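こんにちは、今月もグリッパーの話です。先月号の終わりに「次は布をやります」と書いてしまったので、逃げずに布をやりました(書かなければよかった、と途中で三回くらい思いました)。

比べたのは指先だけです。アームもカメラもコントローラーもそのまま、グリッパー本体もいつものものを使い、先端の部品だけを差し替えて同じ畳み動作をさせる、というやり方にしました。候補は二つ。ひとつはStonaseoの平たいパッド、もうひとつはRedexのくさび形の先端です。どちらもネジで留めるだけなので交換そのものは簡単なのですが、交換するたびに原点を取り直すのを忘れると、次の一回目で机をコツンとやります。やりました。

布は黄緑系の薄手のものを選びました。白い机の上で輪郭がはっきり出る色がいい、というのがいちばんの理由で、あとは単純にうちにあったからです。最初は白いタオルで始めたのですが、手首カメラの映像では机と布の境目がほとんど消えてしまって、領域の切り出しがまったく安定しませんでした。色を変えた途端に切り出しが素直になって、あの半日はなんだったんだろう、と……。
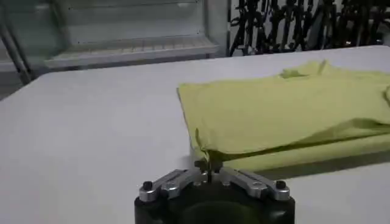 布つかみで毎回悩むのが、どこから攻めるかです。真上から真ん中をつまむと持ち上がるには持ち上がるのですが、てるてる坊主みたいになって、そのあと広げるのがたいへん。角を狙えば後が楽なかわりに、指が少しでもずれると空振りします。今回は角狙いで統一しました。空振りの数がそのまま指先の差になって見えるからです。

一種類につき80回、畳んだ状態からのスタートと、くしゃっと置いた状態からのスタートを半分ずつ。回数は多くないので、論文のような比較だとは思わないでくださいね。あくまで、うちの机とうちの布での話です。

平パッドは、畳んだ布が得意でした。重なったところを面で押さえるので、持ち上げても層がずれにくいんです。これは気持ちよかった! ただ、角が机にぴたっと寝ていると下に入っていけません。端を少し押して、しわを寄せてからつまむ、という一手間を足してやっと安定しました。この「寄せ」の動作、見ていると人が指先でたぐるのに似ていて、わたしはけっこう好きです。

くさび形のほうは逆で、机すれすれに下ろして横から滑り込ませるのが得意。寝た角も拾えます。そのかわり高さにはうるさくて、少し高いと布の上をなでるだけ、少し低いと先が机に当たって止まります。力の上限は最初30で設定していたのですが、これだと当たった瞬間に保護停止がかかってばかりで、全然進みませんでした。

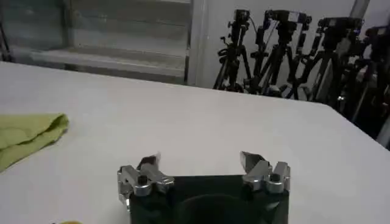 くしゃくしゃの布からのスタートは、指先よりも見え方の問題が大きかったです。どこが角なのか、人間のわたしが映像を見ても迷うことがあります。この手の映像だと、アームを少し引いて指が大きく開いた姿勢では、黄緑の布が画面の左に寄って端が外に出てしまうことがあり、見えていない側に角があると、もうお手上げです。しかも奥の壁際に並んだ黒い三脚まで映るので、机の外の領域は先にマスクしておくのが正解でした。最初にマスクなしで走らせたときは、脚の重なりあたりに怪しい候補点がいくつも出てきて、つかみに行く前に慌てて止めました。

カメラの話が出たついでに。手首カメラの露出は固定にしたほうがいいです。自動のままだと、白い机が画面を占める割合で明るさがふわふわ変わって、同じ布なのに朝と夕方で別の色みたいになります。わたしは午後4時ごろに一度設定を見直して、それ以降は触らないことにしました。触りたくなりますけど、我慢です(我慢できずに一回触って、その分の記録は捨てました)。

制御のほうは、Pellegriniのコントローラーに載せた自作のスクリプトです。名前はGradodton。読み方は自分でもまだ決まっていません。やっていることは単純で、候補の角を選ぶ、近づく、閉じる、少しだけ持ち上げる、つかめていなければ高さを変えてやり直す、これだけです。地味に効いたのが「少しだけ持ち上げる」のところで、いきなり高く上げると、端が薄くかかっているだけの布が途中でするっと落ちてしまいます。先に小さく上げて指の開き幅を見ておけば、空振りかどうかがだいたいわかります。薄い布一枚だとこの判定が怪しくなるので、次はここをカメラと合わせて見たいところ。

待ち時間も触りました。閉じてから持ち上げるまでの間を、もともとの3000ミリ秒から230ミリ秒まで縮めたのですが、平パッドではほとんど差が出ず、くさび形だとつかみ損ねがちょっと増えた印象です。先端の接触面が小さい分、布が落ち着くまでに間がいるのかもしれません。ここはまだ自信がないので、断定はしないでおきます。

で、結局どっちなのという質問がきっと来ると思うのですが、わたしの机に残したのはくさび形です。畳んだ布だけを扱うなら平パッドのほうが断然気楽です。でも、うちでやりたいのは散らかった布から始めて畳み終わるまでなので、寝た角を拾えることのほうが大事でした。高さのうるささは、机の面を毎回はじめに測り直す処理を入れたらかなりおとなしくなりました。

それと、これは完全に余談なのですが、くさび形に替えるときは留めネジの長さを確認してください。平パッド用のネジをそのまま使ったら、最後まで締めたつもりで先端が微妙にがたついていて、しばらく「高さの再現性が悪いなあ」とソフトばかり疑っていました。同じ症状が出た方は、コードを読む前にドライバーを持ってみてください。

スクリプトは整理でき次第、購読者ページに置きます。設定ファイルにわたしの独り言みたいなコメントが山ほど残っているので、それを消すところからです。7月号では厚手のタオルと、できれば袖のある服も試すつもりです。袖、いまから気が重い! うまくつかむコツをご存じの方、このメールにそのまま返信で教えてください。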